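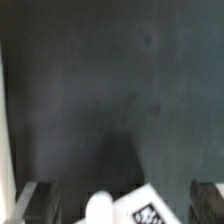
The Ferry Book

The ferry at Lindcombe stopped for good at the end of June, and my aunt was asked to hand in the book.

She had kept it for the whole of her time on the boat. It was a ledger with a green cloth cover, the fourth of its kind, and in it she wrote every crossing: the hour, the state of the river, how many cars, and anything out of the ordinary. The shire wanted it for the display at the library. She said they could have it when she was finished with it.

"When will that be?" the man on the phone asked.

"When I've read it," she said.

I drove up from the coast to help her move out of the ferry house, which went with the job. The new bridge was already open at Bradier, nine kilometres downstream, and you could hear the trucks on it at night if the wind was right. I had expected boxes in the hall. There were none. She was at the kitchen table with the ledger open and a pot of tea going cold.

"Listen to this," she said. "Cow on board, no owner. Put off on far side."

"Was it meant to go to the far side?"

"It doesn't say."

I found some boxes in the shed and started on the linen cupboard. She read to me through the doorway. There was a year of floods, when the entries said only Not running, Not running, Not running, down the page. There was a wedding party who missed the last boat and slept in their cars on the ramp. A man had crossed over and back all one afternoon without getting out of his ute, and paid each time, and she had written down his fares and nothing else.

"Did you ask him what was wrong?" I said.

"He had his window up."

By the second day I had done every room but the kitchen. She was still in the book. She had stopped reading aloud, and when I went in for a glass of water she had her hand flat on the page as though it might blow shut.

"What's that one?"

She moved her hand. The entry was in the same small upright writing as the rest. It said: 4.10, river calm, one foot passenger, did not return.

I knew which one it was. My uncle had gone across with a canvas bag when I was in primary school, and the family version was that he had left in the night. I had always pictured him going quietly down the ramp in the dark. I hadn't thought about how he got to the other side.

"You took him over," I said.

"It was a scheduled crossing."

"Did he say anything?"

"He said the engine wanted looking at." She turned the page. "He was right, too. It went the next week."

The next entries were about the engine. A part had to come from Catacutan's, and it was the wrong part, and they sent another. For 11 days there was no service and the school bus went around by the old road. Then the boat was running again, two cars, river up a little, and so on to the bottom of the page.

I sat down. It was getting on for five, and the light was coming in low across the water. The ferry was tied up at the near ramp with its gates chained. Somebody from the shire had stuck a notice on the wheelhouse door with the number of the Clander depot.

"Did you ever think of not running that one?" I asked. "You could have said it was broken."

"It wasn't broken until the week after."

She read on until it was too dark to see and then I put the light on and made us eggs. She told me what she wanted done with the furniture. Most of it was to go to the neighbours. The kitchen table had been there before her and could stay. I wrote it all on the back of an envelope, and she corrected my spelling of the street.

In the morning she was up before me, dressed, with the ledger shut and a rubber band around it. There was a pen beside it. I thought she might have crossed the entry out, or added to it, and while she was outside feeding the last of the bread to the ducks I slipped the band off and looked.

She hadn't touched it. She had only gone to the end, where the final crossing was, and filled in the column she had left blank. River calm, it said. Four cars — and under that, in the space for anything out of the ordinary, she had put: None.

I put the band back on. We dropped the book at the library on the way through, and then we went over the bridge, which took less than a minute. She looked upstream the whole way across.

"They've built it a bit high," she said.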